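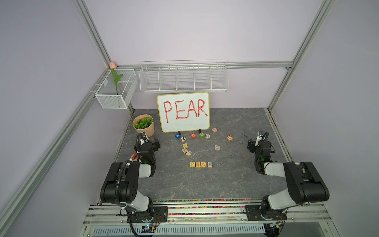 Robot Manners: The Rules Robots and People Follow When They Work Together

Have you ever played a game where everybody made up their own rules as they went along? It probably ended in an argument. Robots have rules too, and so do the people who work near them, and grown-ups have spent a great many years writing those rules down, arguing over them (politely, most of the time) and writing them down again.

Let's start with a job small enough to fit on a table. Somebody writes the word PEAR on a whiteboard in big red letters. There are wooden letter blocks all over the tabletop, and two robot arms, one on each side. The job is to get a P, an E, an A and an R side by side in a row, in the right order. You could do that before your toast popped up! For a robot it's a lot to get right, and there are safety rules for every bit of it.

Rule one: know where the stop button is.
Before anybody switches on a robot, they find the emergency stop. It's usually big and red so you can spot it in a hurry. Anyone in the room is allowed to press it, even a visitor, even if they turn out to be wrong. You never get in trouble for pressing stop.

Rule two: give the arm its space.
A robot arm has a reach, just like you do when you stretch as far as you can for the last cookie. The space inside that reach belongs to the robot while it's switched on. If a block falls on the floor, leave it there until the arm has been stopped.

Rule three: slow is fine.
When people and robots share a space, the robot often has to move slowly and push gently. A slow arm gives you time to step back, and a gentle one is less likely to hurt you if it bumps your elbow.

Rule four: keep things tidy.
Cables should be held in place so they don't snag when the arm bends, and the arm should be bolted down so it can't tip over. Bags, drinks and long scarves stay well away.

Rule five: check it every time.
At the Gredari workshop, Gwenllian Griffiths goes through a checklist before each session, and she reads it out loud, even when she is all by herself. Her list has 4 parts: the button, the bolts, the cables and the floor. She has done it 234 times so far and she still reads every word, the same way a pilot does before a flight.

Who decides on rules like these? Engineers, factory workers, doctors and lots of other people from different countries meet and agree on what they call a standard, a set of rules everyone can share.

Something to try: choose a job you do at home, like feeding the cat or making a sandwich, and write a safety checklist for it. Then ask someone else to follow it exactly and see what you left out!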